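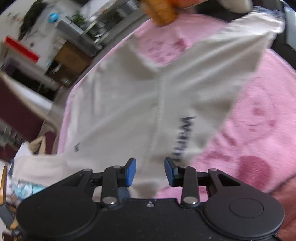

A white T-shirt held up over pink fabric.

How Much Water Is in a T-Shirt?

Somebody has probably told you that it takes thousands of liters of water to make one cotton T-shirt. Maybe it was on a poster at school, or in a video with sad music. It's a big, shocking number, and people love to repeat it. But is it true? And what would it even mean if it was?

Let's be a bit suspicious and find out.

First, where does the water go?

A T-shirt isn't wet when you buy it, so nobody is saying the water is hiding inside. They mean the water that was used along the way.

Cotton grows on a bushy plant. The plant makes pods called bolls, and when the bolls split open you can see white fluff. That fluff is cotton fiber. Like every plant, cotton drinks through its roots, and most of what it drinks goes out again through its leaves into the air.

After picking, machines pull the seeds out. The fiber is spun into yarn, the yarn is knitted into cloth, and the cloth is washed and often bleached or dyed. Washing, bleaching and dyeing all use water too. Still, for most cotton shirts, the growing part uses a lot more than the factory part.

Now look at the number

Here is a pretend leaflet from a pretend company. Let's call the company Skurota. Its leaflet says: "An ordinary T-shirt takes 2310 liters of water. Ours takes only 156!"

Wow. That's 2154 liters less. Time to go shopping?

Not yet. Before you believe a number, ask what was counted. Did Skurota count rain? Rain falls on a cotton field whether you want it to or not. If there was no cotton there, the rain would still fall, and grass or trees would drink some of it. Water pumped out of a river is different. Once it's on the field, the fish in the river can't have it, and neither can the town downstream.

Scientists have names for these. Rain stored in the soil and used by plants is called green water. Water taken from rivers, lakes or wells is called blue water. There's also gray water, and that one is odd. It's the amount of clean water you would need to mix with dirty water until the dirty water was okay again. Nobody pours it into anything. It's worked out with math.

So if the ordinary shirt got all three colors added up, and the Skurota shirt got only the blue, the two numbers can't be compared. It's like saying your brother ate more than you did when you counted his breakfast, lunch and dinner but only your lunch.

Does the same shirt always use the same water?

No! Cotton grown in a rainy place might need very little river water. Cotton grown in a hot, dry place might need a huge amount. Some farmers water with narrow pipes that drip next to each plant, and some flood the whole field. A big shirt needs more cotton than a small one. A bad harvest means less fluff for the same amount of water.

That's why I don't trust anyone who gives one exact number for every T-shirt on Earth. Suppose a second pretend company, Isum, says its number is 2238. That looks very scientific, right down to the last 8. But if the real answer changes from field to field and from year to year, what is that 8 doing there? A number can look careful without being careful. "Somewhere between this and that, depending on where it grew" sounds weaker, but I'd believe it sooner.

So is the whole thing made up?

No, and this is where you have to be suspicious of being suspicious. Some people find one shaky number and decide there's no problem at all. That's lazy too.

Cotton really does use a lot of water in some places. The Aral Sea, in Central Asia, used to be one of the biggest lakes in the world. The rivers that fed it were turned aside to water farms, and a lot of those farms grew cotton. The lake shrank so much that old fishing boats were left sitting on dry sand. You can find satellite pictures taken years apart, and you don't need a leaflet to tell you what changed.

What about the label?

Shirts often come with a cardboard tag full of nice words. Green. Natural. Kind to the planet. Some of these words don't promise much. Poison ivy is natural.

"Organic" says more. When it's properly checked, it means the cotton was grown under rules about which sprays and fertilizers can be used. But it doesn't tell you how much water the field got. "Recycled" is useful if the tag says how much of the shirt is recycled. If it doesn't say, the answer could be all of it or a few threads.

Try this with a tag at home. Cross out (in your head, please, if it isn't your shirt) every word that nobody could check. See what's left. Sometimes it's only the size and "wash warm."

What can you do with a shirt you already have?

The water used to grow it is already used. You can't put it back, whatever the tag says. What you can do is wear the shirt for a long time. If one shirt lasts as long as 2 would have, that's one shirt that didn't need to be made – as long as you don't go and buy the other one anyway.

And washing? A shirt you wore for an hour indoors may not need it. A shirt you wore for soccer does. Sorry.

Words to know

Boll: the pod on a cotton plant that holds the seeds and fluff.
Fiber: a very thin thread, like a hair.
Blue water: water taken from rivers, lakes or underground.
Green water: rain held in the soil and used by plants.
Gray water: the clean water it would take to thin out pollution to a safe level. (People also use "gray water" for used bath and sink water, so check which one they mean.)

Last updated 15 Aug 2024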